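The Best-Before Date on My Leeks

My neighbor Hermine Egger threw out a cabbage in March. It was a perfectly good cabbage. I know because I took it out of her bin and ate it over three days, and I'm still here to complain. Her reason was the sticker. The Plusville on our street had started putting dates on whole vegetables, and the cabbage was one day past its date.

I've asked at the store how the dates are worked out. The young man in produce said they came from the system. I asked what the system knew about cabbages and he went to get his manager, who gave me a leaflet. The leaflet says the dates "help customers enjoy produce at its best." It doesn't say who decided when that is, or whether they tasted anything.

I can see the point of a date on a tub of chicken salad. You can't look through the lid and you can't smell it until you've paid. A cabbage has no lid. 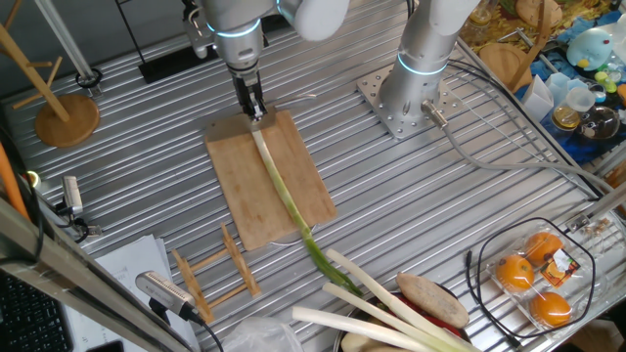 Fresh vegetables have always carried their own information, and most of us could read it before we had stickers to do it for us. You squeeze a tomato. You snap a bean. Take a green onion, a long one laid across a wooden cutting board, white at the stalk and then pale and then bright green toward the leaves. A cook looks at that color and decides whether it goes in the salad or the soup. If the tips have gone yellow, you trim the tips. I've never met a printed date that told me to trim the tips.

The usual answer is that people don't know how to judge food anymore, so they need help. Leopold Reisinger, who ran the greengrocer's on Tratlow Road before it closed, doesn't buy it. He told me his customers asked him things, and he told them, and next time they didn't have to ask. A sticker answers the same question every week and the shopper is no wiser for it.

Then there's the claim that dates cut down on waste. Maybe they do in the stockroom, where they tell the staff what to move to the front. In the kitchen I doubt it. I kept track of my own household for 60 days, eating by eye and nose, and threw away one lemon and half a bag of spinach. That's a small study and I wouldn't hang a law on it. I'd still like to see the store's figures next to mine.

I wrote to Plusville asking for them. I got back a coupon for a bagged salad, with a date on it.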